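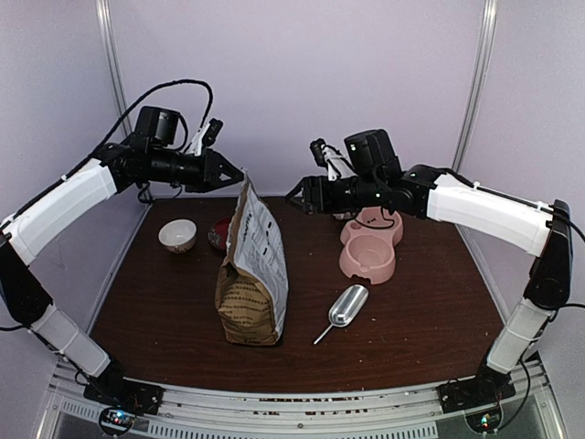

3.2 Wie wir die Demonstrationen aufnehmen

Bevor ich zu den Zahlen komme, muss ich kurz erzählen, wie so ein Aufnahmetag bei uns läuft, denn ohne das versteht man die späteren Kurven nicht. Unsere Aufgabe heißt intern nur »Napf« und gehört zum Haushaltsteil von Drulatside: Trockenfutter aus einer Papiertüte holen und in einen Napf füllen, zweiarmig, alles auf derselben Tischplatte. Klingt harmlos! Ich hatte dafür eine Woche eingeplant und lag damit ziemlich daneben.

Abbildung 1: Arbeitsplatz für die Aufgabe »Napf«. Der linke Greifer ist an der Oberkante der Tüte, der rechte ist leer; vorn liegt die Metallschaufel, dahinter steht der rosa Doppelnapf.

Jede Demonstration wird von einem Menschen ferngesteuert, meistens von Gitau Mutiso oder von mir. Der linke Arm kümmert sich um die Tüte, der rechte um die Schaufel. Mitgeschnitten werden die Gelenkwinkel, die Greiferöffnung und die Bilder der Kameras, und zwar mit unserer Software Hukum, die alles auf eine gemeinsame Zeitachse legt. (Die erste Fassung tat das nicht, und wir haben einen ganzen Montag lang Daten gesammelt, die wir danach wegwerfen durften. Reden wir nicht mehr darüber.)

Insgesamt haben wir 1000 Demonstrationen aufgenommen, verteilt auf 13 Sitzungen. Nach jeweils 80 Durchgängen tauschen wir die Tüte aus, weil das Papier mit der Zeit weich wird und sich dann ganz anders greifen lässt als am Anfang. Zwischen den Durchgängen verschieben wir Näpfe und Schaufel von Hand, nach Gefühl und ohne Schablone. Mit Schablone haben wir es auch probiert, da lernte die Strategie aber vor allem die Schablone auswendig.

Die Schaufel ist übrigens das eigentliche Biest. Ihr Stiel ist dünn und liegt flach auf dem Tisch, und wer ihn mit den spitzen Fingern schräg erwischt, dreht sie beim Anheben weg. Solche Fehlgriffe lassen wir bewusst im Datensatz, sofern die Person am Steuer sie selbst korrigiert, und markieren sie mit einem eigenen Etikett. Durchgänge mit mehr als 3 Korrekturen fliegen raus und werden wiederholt.

Verstreute Krümel fegen wir nur zwischen den Sitzungen weg. Gitau war erst dagegen, er hätte lieber nach jedem Durchgang eine saubere Platte gehabt, aber ein Modell, das nur blanke Tische kennt, hilft uns in einer echten Küche wenig. Wie stark sich das auf die Erfolgsrate auswirkt, vergleichen wir in Abschnitt 4.1, dort auch getrennt nach markierten und unmarkierten Durchgängen.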